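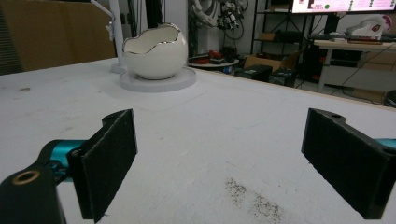

I have been trying to learn how to cook rice without a rice cooker for most of my adult life, and this October I finally gave in and asked my neighbor Zoila to show me. Zoila Cáceres makes rice every single day (sometimes twice!) and she looked at me like I'd asked her how to run a bath.

My rice has always been one of two things. Glue, or gravel. I'd followed the back of the bag. I'd followed my aunt. I bought a heavy pot from Bermúdez, the kitchen shop by the bus station, and for a while I blamed the pot.

So Zoila came over at five in the afternoon with her own bag of rice under her arm, and the first thing she did was turn my burner down to nearly nothing. "You are boiling it to death," she said. Fair enough.

Her way goes like this. Rinse the rice until you're bored. Let it sit in the strainer while you chop a little garlic. Warm some oil, add the garlic, then the rice, and stir until it smells a bit like popcorn. Then hot water from the kettle, salt, lid on, lowest heat you've got, and walk away. That last part is where I always fell down. I'm a peeker! I lift the lid, I poke, I add a splash, I lift it again. She made me go and sit in the other room and we talked about her sister's wedding until the timer went off.

It was so good. Every grain on its own, a little chewy, with a golden crust on the bottom that we fought over with two spoons. I've made it 5 times since and only messed up once, when I answered the phone in the garlic stage and came back to something very dark and very bitter.

My friend Ineke thinks I should have bought a rice cooker years ago and saved myself the drama. She may be right, but I have one drawer and one cupboard, and the cupboard is full of jars. 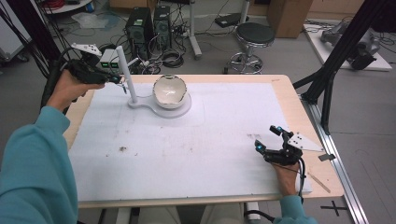 What I've been eating with it

Mostly a fried egg. Second place goes to black beans with far too much lime, and then there's the cold leftover situation, which gets fried up the next day with scallions and whatever is going soft in the fridge. Lilian Massawe from my old office sent me her coconut version and I'm trying it as soon as I remember to buy a can of coconut milk. I have forgotten three trips in a row.

If you have a trick for the garlic stage, tell me in the comments, please. I can't be trusted with a phone nearby.

171 shares
5 comments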